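May, 10:40. Bin 2, liner wear check

Pulled the log for the gray bin before starting. It has taken 3854 drops since the liner panel went in at Nirkwood, against the 3000 we planned on. Dinham wants a yes or no on replacing the floor with the panel, so both get looked at.

Floor first. Fine crossing scratches, worst near the center, plus cloudy dark smudges. Ran a fingernail over the scratches at three spots and nothing caught. Wiped one patch with the Erdem cleaner; smudge got lighter, scratches unchanged. Floor stays. 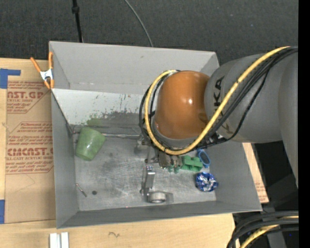 Bin 2 with cup, green block and blue-handled item in place. Wear on the lower part of the rear panel.

Rear panel is the problem. Upper part still pale. Lower part has gone to mottled gray with ragged edges, small chips and vertical scrape marks. There is a dull green smudge in the worn area just above the cup rim. Have not tested whether it is cup material.

The silvery strip where the panel meets the floor is wrinkled. Pressed it flat by hand, came back up. Will need new strip with the new panel, 700 mm cut to fit.

Panel ordered from Vondale, same thickness as before. Next check at 500 drops after the swap, then at 3000. Lower edge to be sanded before fitting; last time it went in as cut.

Open: whether the cup should be kept off the back wall. Try it mid-floor for one batch and compare.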